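Setting up the Brutodmont bin picking kit on an arm you already have

Many readers asked us for a simple guide to the Brutodmont kit, so we wrote down the steps as we do them in our workshop in Mallton. The kit contains a two-finger gripper, a camera on a fixed stand, a small control box and the picking software. The arm and the bin are not included. You can complete the setup in one working day if the arm is already mounted and tested.

Before you start

Check the software version of your arm controller. The kit needs the network option, and on older controllers this must be ordered separately. We waited for ours from February until the spring, so please ask your dealer early. You also need one free power outlet for the control box and a flat place for the camera stand.

Step 1. Mount the gripper

Fix the adapter plate to the arm flange with the four screws in the bag. Tighten them crosswise, first by hand and then with the torque key. Connect the gripper cable last. If you also bought the Ashworth finger set, change the fingers now, while you can still reach the small screws easily.

Step 2. Fix the bin

Clamp the bin to the table. A bin that moves even a little will spoil the calibration, and the software does not warn you about it. Mark its position on the table as well, so you can put it back after cleaning.

Step 3. Calibrate the camera

Place the calibration board on the bin floor and choose "New cell" in the menu. The arm goes to a series of positions and the camera takes a picture at each one. Ours took around 206 seconds. Keep the lights in the room the same as during normal work.

Step 4. Guide the cables and make the first picks

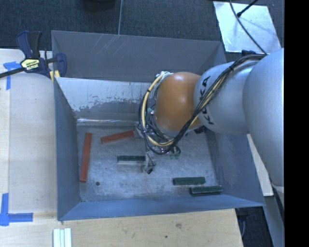

Cable length is the point where most new users lose time with this kit. The manual recommends a short, tight cable path, but in a deep bin the last joint has to turn a lot, and a tight cable pulls on the connector. Leave a generous loop at the joint above the gripper, like the black and cream cables on our KUKA, and hold the bundle with a tie higher on the arm. Then move the arm slowly by hand control to all corners of the bin and watch the loop — it should not touch the walls. For the first picks use a few long, narrow blocks laid apart from each other, and add more when these go well.

Step 5. Save the cell

Save under a clear name and export a copy to a USB stick. The default pick limit is 2000 per session, after which the program stops and asks for a gripper check. You can change this under "Service", but we left it as it is.

Our opinion of the kit

The software is easy to learn and the gripper feels solid. The camera stand is the weak part, and we replaced it with a heavier one from Hananberg. Spare fingers come only in packs of 2, so order them together with the kit and save the second shipping fee.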